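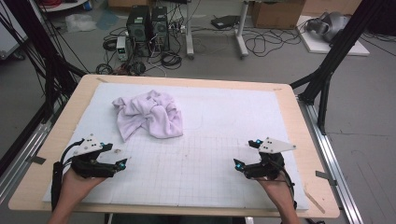 Robot Data Practice, Unit 4
Good practice at the hand-held gripper station
Instructor: Ilari Toivonen

Read these notes before your first lab session. They cover the rules for recording two-handed cloth tasks and the reasons behind some of them. The calibration procedure is in Unit 3 and isn't repeated in full. Bring a copy on Wednesday, on paper or on a tablet, and keep it off the work table.

4.1 Terms used in these notes

Station: the table, the frame, the rails, the board and everything cabled to them.
Episode: one recorded attempt at a task, from the start call to the stop call.
Operator: the person holding the grippers.
Recorder: the person at the keyboard. The recorder makes the calls and writes the log.
Reset: putting the cloth back into a start state between episodes.
Harju set: the collection our class adds to this term. It holds 656 accepted episodes from earlier groups.

Operator and recorder are always two different people. Swap roles at the break and write the swap in the log.

4.2 Before you pick up the grippers

Check the board first. It should lie flat on the tabletop, held at both the left and right edges, with the grid lines parallel to the near edge of the table. If it has moved, stop and tell the instructor. Do not push it back by eye. The grid is our reference for where the cloth starts, and a board that has turned by a few degrees will spoil a whole afternoon of episodes before anyone sees it in the data.

Check the cables next. Each gripper cable should run down past the wrist on its own side and hang with some slack. A cable that crosses the board will drag on the cloth. A cable that is pulled tight will tug at your wrist, and you will correct for it without noticing, so the recorded path will have a bend in it that has nothing to do with folding.

Look at the floor on your way in. Cables run on the floor near the computers. Walk around them. Chairs stay outside the work area, and so do bags and cups.

Take off rings, watches and bracelets. Roll sleeves above the elbow. Loose cuffs catch on the jaws and cover the marker plates.

4.3 Marker plates

The white plate on top of each gripper carries the pattern the tracking software looks for. The rules are short.

Do not touch the printed face of the plate.
Do not set a gripper down on its plate.
Do not cover one plate with the other hand when your arms cross.
Do not clean a plate with anything wet. Ask for the dry cloth in the Flerari kit.

If a plate feels loose, stop. A plate that shifts on its mount will still be tracked, and the software will report no error. The positions will simply be wrong. We lost 83 episodes that way in June, all from one station and one loose screw.

Plan your movement so that both plates stay in view of the overhead camera for as much of the episode as you can manage. Short losses are normal when you turn the wrist. If a plate is hidden for more than 2 seconds, the recorder marks the episode as "occluded" and you do it again.

4.4 Start states

The task sheet gives one of two start states.

Crumpled: pick the cloth up by the middle, let it hang, and drop it on the far half of the board. Leave it the way it lands. Do not tidy it, and do not make it look more difficult either.

Flat: spread the cloth by hand with one side toward the operator. Small creases are fine. Do not iron it with your forearm.

Students like to place the crumpled cloth the same way every time, with an easy corner showing. Please don't. A policy trained on easy corners will look for an easy corner, and it will have nothing to do when it doesn't find one. Vary the drop height and the turn of the cloth. The recorder should say so out loud if three drops in a row look alike.

Both grippers begin every episode open and empty, with the fingers over the board and clear of the cloth. Hold still for a slow count of three after the start call. The software uses that pause to line up the two tracks.

4.5 Handling the cloth

Use the grippers as the robot would have to. This is the rule that people break most often, usually in the second hour.

No fingers on the cloth during an episode. If you touch it with your skin, call "touch" and end the episode.

No pressing the cloth down with the body of the gripper. Only the jaws do work.

Grasp near the corner, with enough fabric in the jaws to hold when you lift. A grasp on the very edge tends to slip. A deep grasp bunches the fabric and makes the next fold uneven.

When you hold two corners, lift both a little before you pull. Pulling first drags the whole cloth across the board toward you.
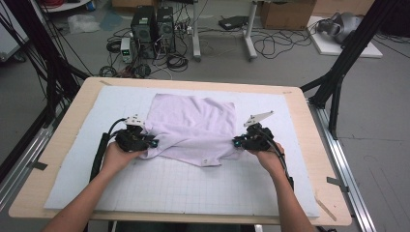 Two-corner grasp on the near edge. Both jaws closed on the fabric, both plates facing up.

Move at a steady pace, slower than you would fold at home. The arm we replay on cannot follow a quick flick of the wrist, and the Umov replay tool will clip anything over its speed limit. A clipped episode looks fine in the preview and fails on the arm.

Release fully. Open the jaws, wait a moment, then move away. If the cloth comes along with the gripper, close again, lower it and release a second time. You may keep such an episode. A clean recovery is useful to us, and it should be logged as "recovery" so it can be found later.

4.6 Ending an episode

When the task is done, bring both grippers back over the board with the jaws open and hold still until the recorder calls stop. Do not put them down before the call. Do not speak to other groups while recording – the room microphone is off, but you will turn your head and then your shoulders.

The recorder enters a result straight away:

A – task complete, no rule broken
B – task complete with a recovery
C – task not complete, no rule broken
X – rule broken, tracking lost, or equipment fault

Keep the C episodes. We want them. Do not change a C to an X to make your sheet look better, and do not repeat a task in secret until it gives an A. X episodes are kept in a separate folder and deleted by the instructor only.

4.7 Stop rules

Stop at once and put the grippers in the side holder if any of these happens:

A gripper's indicator lights go out or change color.
A cable gets warm or its sleeve is damaged.
The reading on the power supply differs from the one on the station card.
Something on the frame or rails moves that shouldn't.
Your wrist or thumb hurts.

Do not touch the power supply settings. Students are not cleared for this, including those who have used one in another course. Switch off at the wall and call for help.

The last item on the list is a real one. The grippers are small, but an hour of pinching is hard on the thumb. Change roles after 40 minutes at most and rest the hands for ten.

4.8 People and privacy

Hands and forearms will appear in the recordings. You signed a form for this in week one, and you can withdraw it at any time without losing credit. Cover tattoos with the plain sleeve bands if you don't want them in the set. Visitors stay behind the line on the floor. If someone walks into view, the recorder marks the episode X and notes the time.

4.9 Log and file names

One line per episode, written at the time. File names follow the Rornier pattern: station, group, task, start state, running number. Never reuse a number, even after an X. The station disk holds over 3000 files, and two with the same name will cost somebody a day.

4.10 For next time

Read your group's log from start to finish and pick one episode you graded A. Watch it at half speed. Write half a page on whether you would still give it an A, naming the rule in 4.3 or 4.5 that decides it. Hand it in on paper at the start of the session, with the log sheet stapled behind it.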